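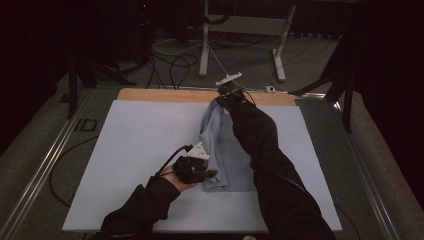
Home | Tickets | Knowledge base | My account | Log out

Ticket 204: Fekier steam iron spitting rusty water on cottons
Status: Solved
Opened: February 7, 2022

Original message

Hello! I've had my Fekier since August and I love it, it glides over linen like nothing else I've owned, but this week it has started spitting brown drops on the higher steam settings. Two pillowcases and a tea towel have marks now. Low steam is fine. I fill it from the kitchen tap (we're in Utdale, so the water is very hard) and I leave whatever's left in the tank until next time. Descaler used: none so far. Any ideas welcome, I'm happy to tinker!

Reply from support

Thanks for such a clear report, this is a great one to fix at home. Brown drops on high steam usually mean scale in the steam chamber, and Utdale water will do that quickly. Please try this:

1. Empty the tank completely and fill to the line with Zemden descaling liquid mixed as on the bottle. No vinegar, please, it attacks the seal.
2. Heat to maximum, unplug, hold flat over the sink and press the steam button until the tank is empty.
3. Repeat with plain water, 700 ml in total over several fills.
4. Iron an old rag before anything you care about.

Could you also tell us whether the light by the dial blinks?

Customer update

Done! The first tank brought out loads of white flakes and some horrible tea-coloured water. Second tank much clearer. Light is steady, no blinking. Still one or two drops on the rag at setting 3 though, only in the first minute.

Reply from support

Lovely progress. A steady light means the thermostat is behaving. Drops in the first minute suggest steam is being called for before the plate is hot enough, so wait for the second click. One more rinse won't hurt either.

Customer update

The second click! I'd been starting on the first one all this time. Ran another rinse, waited, did a whole basket of shirts and a white tablecloth on full steam and there isn't a mark on any of them. The pillowcases came clean with a soak in Mancuso stain powder too (cold water, overnight). I'm emptying the tank after every use now. Thank you so much, please close this.

Ticket closed by customer.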